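Brekilis parts list

A plain CSV of the spare parts kept for the pinball machines at the Trevthorpe clubhouse. One row per kind of part, 137 rows in all.

Last changed: Dec 16, 2019

Files

parts.csv – the list itself
machines.csv – short names for the machines, used in the "fits" column

Columns

id: never reused, even when a part is dropped from the list
name: what we call it at the bench
group: coil, switch, lamp, rubber, fuse or other
fits: one or more short names, split by semicolons
bin: drawer label
note: free text, often blank

Known problems

Rubber ring sizes are in inches in the older rows and millimeters in the newer ones. Check the note column before you order.
Two rows in the lamp group have no bin. The drawers were relabeled in March and those parts still need a home.
Coil resistance was never recorded. Measure it yourself before swapping one coil for another.

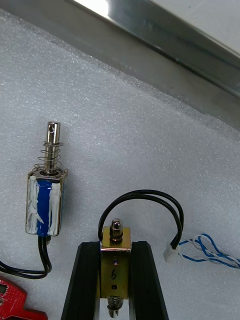 Mahsa Babaei

Push-pull solenoids are filed under "coil" whether or not they have a return spring. If the spring is stocked on its own, it gets a separate row under "other".

Changes

Send a corrected row to Rochelle Halvorsen or open a pull request. Keep the column order and save as UTF-8 – the label script fails on anything else.

License

CC0. Use it for your own club if it helps.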